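Gripper and arm walk-round, the long version with my comments

OK, so this is the checklist I run on the two-arm bench at Putura before anybody presses start. Dwayne Calloway asked me to write it out properly in August because the laminated one only says "inspect gripper" and, well, inspect it for what? Tick the item, write a note if you have one, and initial the bottom. If something gets a NO, the arms stay parked until it's a yes.

Before you reach in

1. E-stop pressed and checked. YES / NO
Press it, then try to jog the arm from the pendant. I know the light comes on. Try the jog anyway!

2. Pendant in your hand or on its hook. YES / NO
On the counter doesn't count. I've put it down there myself and then spent five minutes looking for it behind a box.

3. Speed limit set to the setup value. YES / NO
We use 38 percent for setup. Iñaki Paredes would like it lower and we've had that conversation a few times now – for the moment it's 38.

Fingers and tips

4. Lattice fingers free of splits. YES / NO
Run a thumbnail along the ribs, especially at the corners of the cutouts. Splits start small and they start on the inside. The Urquijo set lasted up to 3,000 cycles for us, but I swap at 2,000 and sleep better.

5. Rubber tip pads seated. YES / NO
Push each one sideways. If it creeps, it comes off and gets reglued, and the glue gets its full cure time. Comment from last month: right pad lifting at one corner, redone, fine since.

6. Housing screws snug. YES / NO
Snug, please. These go into molded plastic and I have already bought one replacement body from Allex.

Cameras and cables

7. Camera bracket tight, both screws. YES / NO
Wiggle the bracket and leave the camera alone. If the bracket moves at all you're redoing the calibration, sorry.

8. Lenses clean. YES / NO
Dry cloth first. No sleeve.

9. Cable loop clear of the fingers through the full range. YES / NO
Jog slowly to both wrist limits and watch the loop the whole way. Too much slack snags and too little pulls on the connector, so I look for a lazy curve with a bit left over at full twist. This is the item people skip and it's the one I'd keep if I could only keep one.

The work itself

10. Surface wiped and clear of anything that isn't part of the task. YES / NO
Coffee cups, mostly mine.

11. Grip check with the real objects. YES / NO
Hold for 6 seconds before you move anywhere. Mixed handfuls are harder than single items, so check that each piece has something behind it.
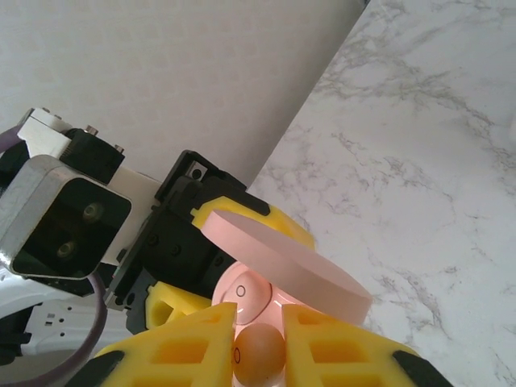
3 min read

With a handful like this one – flat pink disk, pale dome, little orange-tan ball down between the lower fingers – I look at the ball first. Small smooth things are the ones I worry about. If you can't tell whether a finger is really backing it up, write NO and regrip.

12. Drop zone agreed. YES / NO
Say out loud where a dropped piece is allowed to go, and don't grab for it.

Sign-off

Initials, time, and any NO items copied into the Pratell log before lunch. If you changed a finger, write down which one (left or right as seen from the operator side, please, we've mixed that up before) and reset its cycle count.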